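Unit 7. Surface Finish and Cleanability of Open Vessels

Course notes, revised 13/02/2018
Prepared by Raimonds Rebane

We use cookies to remember your settings and to measure traffic on this site. By continuing to browse you accept our use of cookies. Accept | Settings

7.1 Scope

These notes cover the relation between the surface condition of a food-contact metal and the effort needed to clean it. They assume the material from Unit 6 on passive films. Heat exchangers and closed pipework are handled in Unit 9 and are left out except where a comparison helps.

The term "vessel" is used for any open container holding product, from a hand-carried bowl to a fixed mixing tub. The term "soil" means any residue left on the surface after the product is removed. Both usages follow the lab manual.

7.2 Roughness parameters

The most quoted parameter is Ra, the arithmetic mean of the absolute deviations of the profile from its mean line, taken over the evaluation length. It is easy to measure and easy to write on a drawing. It also loses a great deal of information. A profile with a few deep, narrow scratches and a profile with many shallow waves can return the same Ra and behave very differently under a brush.

For this reason Ra should be reported together with at least one peak or valley parameter. Rz, computed from peak-to-valley heights over successive sampling lengths, responds more strongly to isolated scratches. Rsk, the skewness, separates surfaces with plateaus and valleys (negative) from surfaces with projecting peaks (positive). Mechanical polishing of a ground sheet usually drives Rsk negative, as the peaks are removed first and the valleys survive.

Stylus instruments record a line, so direction matters. On a surface with a clear lay, measure across the lay. A trace taken along the grinding marks will understate the roughness, sometimes by a large factor. On curved walls the form must be removed by filtering before any roughness value is computed. State the cutoff used. A value given without a cutoff cannot be compared with anything.

7.3 Common finishes

Cold-rolled sheet leaves the mill with a smooth, moderately reflective skin. If it is then bright annealed in a controlled atmosphere, the reflectivity is kept. Forming operations such as deep drawing and spinning stretch the skin and can roughen it, most visibly where the strain is highest. The effect is called orange peel and depends on grain size. Coarse-grained sheet is worse.

Mechanical polishing works through a sequence of finer abrasives. Each step must remove the scratches of the step before. Skipping a grade gives a surface that looks bright under diffuse light and still holds deep marks from the early grit. Buffing compounds can smear metal over these marks and trap abrasive underneath.
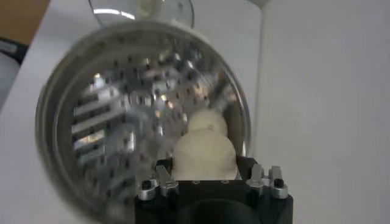
Electropolishing dissolves metal preferentially at the peaks and leaves a surface with rounded features and a passive film enriched in chromium. It does not correct large defects. A dent or a coarse weld will still be a dent or a coarse weld afterward, only shinier.

Visual gloss is a poor stand-in for any of the parameters in 7.2. The eye is sensitive to features on the scale of visible wavelengths and to long-range waviness, while soil retention is governed mostly by features close to the size of the soil particle or cell. Students should not write "mirror finish" in a report unless a gloss reading or a named standard grade is attached.

7.4 Soil adhesion

Three stages are usually separated: transport to the surface, initial attachment, and consolidation. Initial attachment of a fat film is fast and weak. Consolidation takes place as the film dries, oxidizes or reacts with protein, and it is the stage that sets the cleaning time. Delay between emptying and rinsing is therefore a stronger variable than finish over most of the practical range.

Minerals from hard water form a second class of deposit. They adhere poorly to a clean passive film and well to an existing protein layer. Removing one without the other gives a surface that looks clean when wet and shows a haze when dry. The usual order is alkaline wash, rinse, acid wash, rinse. Reversing the order can fix the protein in place.

7.5 Geometry

Finish is irrelevant where the cleaning fluid does not reach. Points to check on an open vessel:

- Rim. A rolled rim must be fully closed or fully open. A partly closed roll is a crevice.
- Base radius. A small radius between wall and floor holds soil and defeats a flat brush.
- Handles and brackets. Continuous welds are preferred to spot welds or rivets.
- Drainage. A vessel stored upright must dry. Stacked vessels trap water between the walls.

The crevice at a lapped joint is also a corrosion site. Chlorides concentrate there as the trapped water evaporates, and oxygen is depleted inside the gap, so the passive film is not renewed. See Unit 6 for the mechanism.

7.6 Worked case: the Skallura trial

The Skallura trial compared two batches of spun bowls supplied by Millero. Batch A was ground and polished. Batch B was ground, polished and electropolished. Both were soiled with a milk and starch mixture, dried under the same conditions, and washed in a Gumede cabinet washer for 63 seconds. The trial used 20 bowls per batch.

Residual protein was lower on Batch B, but the spread within each batch was larger than the difference between the means. Sibusiso Mkhize re-examined the outliers and found that most of the high readings came from the base radius, in both batches. When swabs from that zone were excluded, the two finishes could not be separated at the chosen confidence level.

Two lessons should be drawn. Sampling location must be fixed before the trial and reported with the result. An average over the whole vessel hides the zone that controls the cleaning time.

7.7 Reading and exercises

Read chapter 4 of the Dekwood lab manual before the January session. The older tables in the appendix date from 1970 and list roughness in microinches; convert before use.

1. Sketch two profiles with equal Ra and opposite Rsk. State which you expect to hold more soil after brushing, and why.
2. A drawing specifies Ra only. Write a revised note including cutoff, direction of measurement and one additional parameter.
3. Redesign the Skallura sampling plan so that wall, radius and floor can be analyzed as separate zones.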